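Home | Topics | Games | For teachers
Search this site Type a word Go

When a robot comes to work in the kitchen

Do you know who makes your school lunch? In many kitchens there are cooks, helpers and people who wash up. Now some kitchens have a new helper, and it is a robot arm.

A robot arm is a machine that can bend and turn, a little like your own arm. It has joints in place of a shoulder and an elbow. At the end it has a gripper, which does the work of a hand. Your hand has five fingers, but many grippers have only two.

The company Friesen cooks lunches for nearly 200 children every day. Last year it put a robot arm in its kitchen. The cooks gave it a name, Cokau. 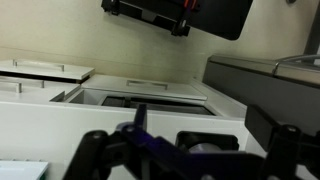 Cokau's gripper near the white cabinet with the lids. One compartment is open.

Before Cokau came, Sándor Dobos filled the lunch boxes. He took food from a compartment, put it in a box, and took the next box. He did this every morning for two hours. "My shoulder was hurting at the end of the week," he says.

Now the robot does a part of this job. It can repeat the same movement 100 times and it does not get bored. But it does not know if the food tastes good! It also cannot guess what to do when a box is in the wrong place. Then it stops and waits for a person.

So what does Sándor do now? He learned to look after the robot. He cleans the gripper, he checks the boxes and he presses the stop button if something is wrong. He also has more time to cook, and he likes this part best.

Not everybody was happy at first. Darcy Turcotte, who works beside him, was afraid that she would lose her job. Her boss talked with all the workers and promised that they could stay. In other places, some people must look for different work when machines come — this is a real worry, and grown-ups do not always agree about it.

Talk about it: Which job at home would you give to a robot? Which one would you keep for yourself?

Written by Mounir El Fassi
2 comments | Share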